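Skesto, One Year On: A Podcast App for People Who Watch Too Much Television

Posted 25th September

I listen to a lot of recap podcasts. If a show has a mystery in it, or a dead person who may not be dead, or a family that yells at each other in a nice kitchen, then I have watched it and gone straight off to hear two or three strangers talk it over for longer than the episode lasted. My husband calls it my homework, and he's not wrong!

So when my old podcast player stopped syncing last October, right in the back half of a season I cared about, I needed something new in a hurry. A reader named Tín Đào wrote in to suggest Skesto, which is built for people who follow TV recap shows, and I've been using it ever since. I kept meaning to write it up. Then the new version landed and changed a few things I'd gotten used to, so now seems like the time.

The big idea is that Skesto knows what you've watched. You tell it you're on episode four of something, and it tucks away every podcast about episode five onward until you say you're ready. The titles get covered up too, and that matters, because recap hosts do love to put the big death right there in the title. (I had a whole season of Nivari ruined for me that way, by a pun, and I'm still sore about it.) You can peek if you want to. You hold your thumb on the covered title for a couple of seconds and it uncovers itself, and I have done this more than I'd like to admit.

Does the spoiler cover always work? Mostly. It depends on the podcast being tagged properly, and the bigger shows are very good about it. Smaller ones can be a mess. One that I love, two sisters in a spare bedroom going through every episode of Makori from the beginning, numbers its episodes by their own count and ignores the show's, so Skesto thought their episode 41 was about a season that doesn't exist. I fixed it by hand and it stayed fixed. There's also a button for reporting a bad tag, and my report was dealt with in a couple of days.

Speed controls are fine. I keep mine a little faster than normal for the chatty ones and at regular speed for the ones where the hosts really dig in, and it remembers the setting for each show. The sleep timer goes up to 90 minutes, and there's a choice to stop at the end of the current segment, which I use every single night. My old player would cut people off in the middle of a word and then I'd lie there wondering what the word was. 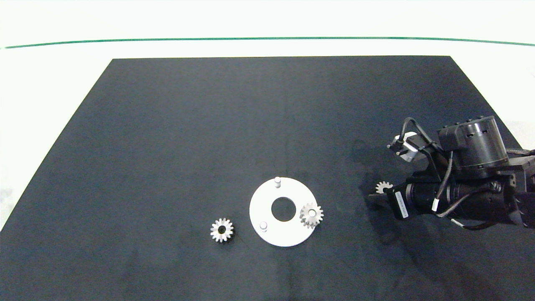
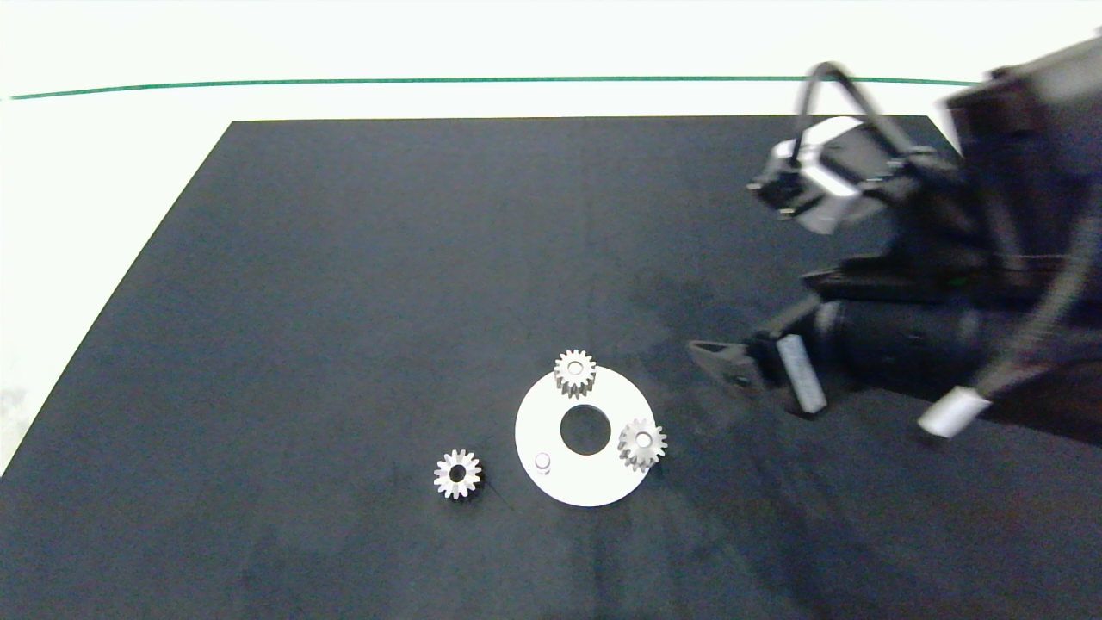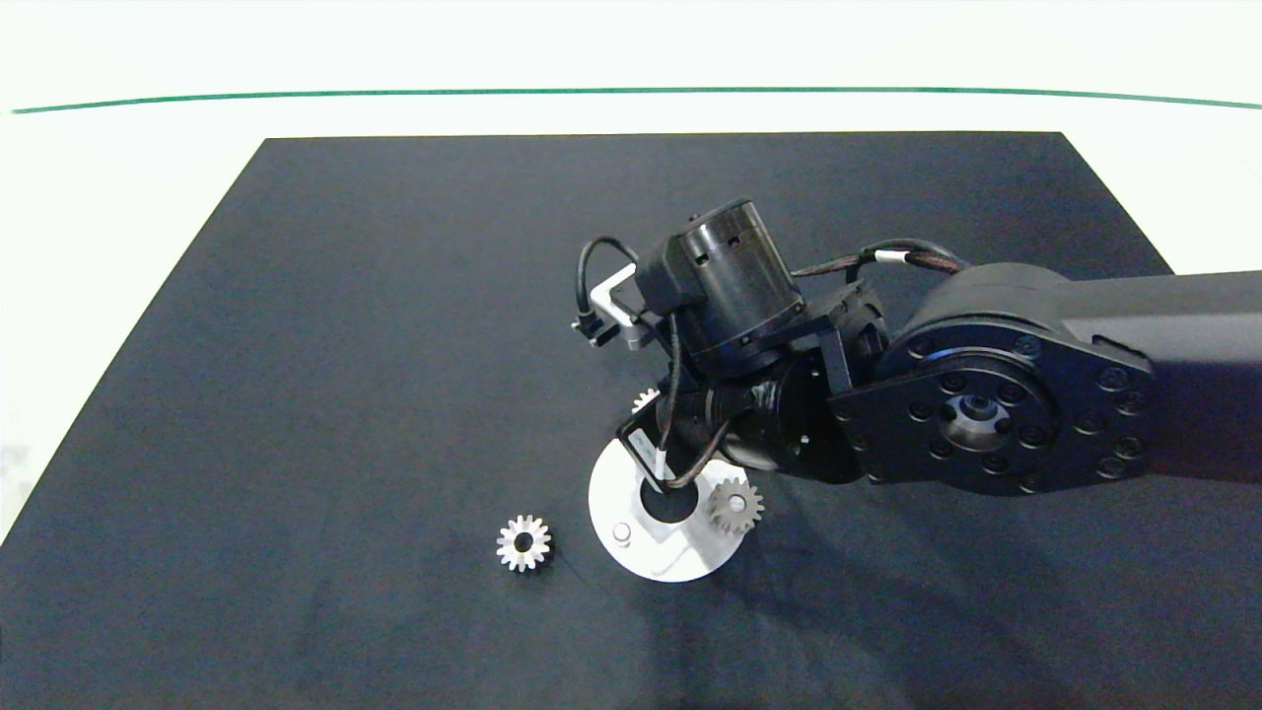 The thin green line crosses the white background in all three.

Now, the feedback feature. A lot of recap shows read listener mail, and Skesto lets you write to them straight from the episode you're hearing, with the time stamp attached. I was shy about this at first. Then a Makori podcast got a point of family history completely wrong (she is his aunt, she has been his aunt since the pilot) and I typed out a very polite note while the pasta boiled. They read it on the next show! I had to sit down. I've sent five or six since then, and I like that the time stamp saves me from having to explain which bit I mean.

The queue is where I have a few grumbles. In the old version you could drag things up and down with one finger, and it was lovely. The new version wants you to tap a little menu first, then tap Move, then drag, and if your finger slips you start all over again. I do most of my sorting in line at the grocery store with one hand on the cart, so this is a real nuisance for me. I've seen other people asking for the old way back on the message board, and somebody from the company said they were looking into it. That was a while ago.

I'm also not sold on the new home page. It used to open to whatever you were last listening to. Now it opens to a wall of shows it thinks you'd like, and it has decided, on the strength of one weekend when my sister was visiting, that I'm a great fan of dating competitions. You can change the opening page in settings, under Display, then Start. I hunted through every other menu before I looked there.

Search has gotten better, though, and I want to give them credit for that. You can type in a character's name and it will find the episodes where the hosts spend real time on that person. I tried it with Rosano, which has a cast the size of a small town, and it brought up a wonderful long talk about the lighthouse keeper that I'd missed completely the first time through. It even skipped to the right spot. If you're the kind of viewer who gets attached to somebody with nine lines a season — and I am, every time — you'll get a lot of pleasure out of this.

A few smaller things, in no order at all. Downloads are quick and they delete themselves once you've finished, unless you star them. The car mode has nice big buttons. There's a dark setting for late at night, and a darker one that I can't read. The app keeps a running total of the minutes you've listened, and mine stood at 3978 for the summer when I last looked, so I've turned that screen off. It doesn't play video, so if your favorite hosts hold things up to the camera you'll have to go elsewhere for that.

The free version gets you the spoiler cover and the player for up to five TV series at once, and for many people that'll be plenty. I pay for the full one, as I'm usually in the middle of eight or nine, and I renewed without much thought.

Would I tell you to switch? If you watch everything the night it airs, you may not need it, and any decent player will do. If you're always a few weeks behind like me, trying to get through a season between laundry and other people's dinners, I think you'd be very happy with it. Start with one show, mark where you are, and let it build up a little pile for you. And if they ever bring back the one-finger dragging, I'll come back and add a note here.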